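2024-05-11
By Pacita Soriano

The trouble with the tidy bench

My sister-in-law redid her kitchen last June and the first rule of the new room was that nothing lives on the bench. The toaster went into a cupboard with a roller door. The kettle followed it. The fruit bowl, which had sat in the same spot for 11 years, was given to me.

I don't mind how other people keep house, but I do mind being told it will make me calmer. That is the claim you hear everywhere now. Clear surfaces, clear mind. Piyumi Gazi, who runs the home organising course at Larkness, told our group of 13 that clutter is "a decision you haven't made yet". I wrote that down, and when I got home I couldn't work out what it meant. My colander is a decision I made in a shop years ago.

What I saw in my sister-in-law's kitchen was a lot of opening and shutting. Making a piece of toast took in two cupboards, a power point behind a drawer and a wipe-down of crumbs from a shelf that was never meant to hold crumbs. The work hadn't gone away. It had moved somewhere you had to bend to reach.

Then there's the cost. The matching tubs Piyumi recommended were $56 a set, and one set does half a pantry. I already own jars. They came free with the jam, and they have different coloured lids, so I can tell the rice from the sugar without a label maker.

I'll grant that a clear bench is nice to roll pastry on. I'd also grant that some people feel better in a bare room, and good luck to them. My neighbour Rodel Castillo is one, and he's a cheerful man. But he was cheerful before he bought the tubs - I've known him a long while - and I doubt the tubs can take the credit.

The colour is part of it too, I suspect. Everything has to be white or see-through, until a cup left on a white table almost disappears into it.

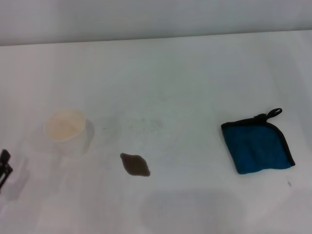 What I'd keep out

The kettle, the toaster, the salt, the good knife, and whatever fruit needs eating. If visitors find that stressful they can sit in the lounge room.

Contact the editor | © 2024 Tamitz | Back to top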